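The Closstead Tabletop Board

I've sold a lot of boards out of this shop and the Closstead is the one I keep taking home "to test" (my wife has stopped asking when it's coming back). It's an upright panel you stand on a table or desk, in a soft gray-green that sits nicely against pale furniture and doesn't shout at you while you're eating breakfast. I write the grocery list on mine, and my daughter draws horses over the grocery list.

It's made for us by Citis, who also do the bigger Plokia wall boards. Same coating on both, so if you've used a Plokia you already know how the chalk feels on it. A bit of drag, not much squeak!

Now, the finish. People email me about streaks and I'd much prefer you see them before you buy. A gray-green surface shows its smudges, and mine looks like a cloudy sky most of the week.

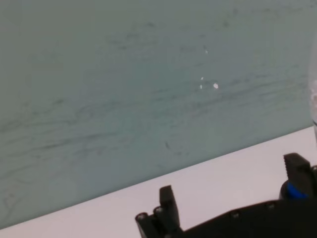

Shop Notes, No. 131

Those faint wavy marks across the middle look like wipe traces to me, the sort you get from going side to side with a cloth. I like them, but if you want a cleaner look, go top to bottom with a barely damp microfiber and then once more with a dry one. Little white specks like the ones toward the right could be chips or just bits stuck on, so try a fingernail first. If it's a chip, the touch-up pot covers it fine. Let it sit overnight before you write on it again.

Jintana Wiriya bought two for her ceramics studio and wipes hers down every Saturday with plain water. She's had them nearly 5 years. Please don't use glass cleaner, it leaves a film and then the chalk skips.

What you get: the board, the stand, a cloth and the touch-up pot. Chalk is extra. I stock the Agbayani sticks, 20 to a box, and they're softer than most, so they wipe off easier but you do go through them.

The next batch comes in April. If you want one held, drop me a line and tell me which table it's going on (I'm nosy).

Cirilo

Last updated: April
Contact | © Cirilo Varela | Back to top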